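Flurkatum arcade and console room – monthly safety check
Site: Stulthorpe
October 2022

Mark each item OK, Fix or Closed. Write a comment for anything that is not OK.

Power and cables

Wall outlets, no scorch marks or loose plates: OK
Surge strips, one per console bay, none chained together: Fix
Comment: Bay 2 had a strip plugged into another strip again. Separated on the day. Bay 2 needs a longer lead ordered from Cutbridge.
Cables taped or covered across walkways: OK
Console vents clear of dust: Fix
Comment: Two of the older consoles were shutting down during long sessions. Vents vacuumed. Check again before the next tournament.

Cabinets and seating

Cabinets level and not rocking: OK
Coin doors locked: OK
Racing seat bolts tight: Fix
Comment: Left seat on the twin racer moves when you brake hard. Closed to players until the rear bolt is replaced – part number 638 in the Bermúdez parts list.
Dance pad edges flat: OK

Headsets and VR area

The ear pads on the shared headsets are starting to split. Wipes do not get into the cracks, so split pads go in the trash and do not go back on the rack.

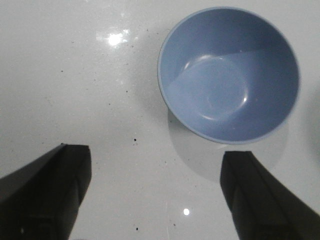

VR play area was measured again after the shelves moved. The floor tape is now 2 feet further from the wall, and the boundary in the headset software has been redrawn to match. Staff should redraw it any time the base stations are bumped.

Photosensitivity notice posted at VR desk: OK
Wrist straps on all controllers: Fix
Comment: One strap missing. Controller pulled from use.

Exits and crowd limit

Exit signs lit: OK
Rear exit clear: OK
Crowd limit sign reads 35: Fix
Comment: Sign still says 34 on the door and 35 at the desk. The permit says 35. Replace the door sign.
Extinguisher tag in date: OK – next service due March

Open items go to the Stulthorpe desk folder.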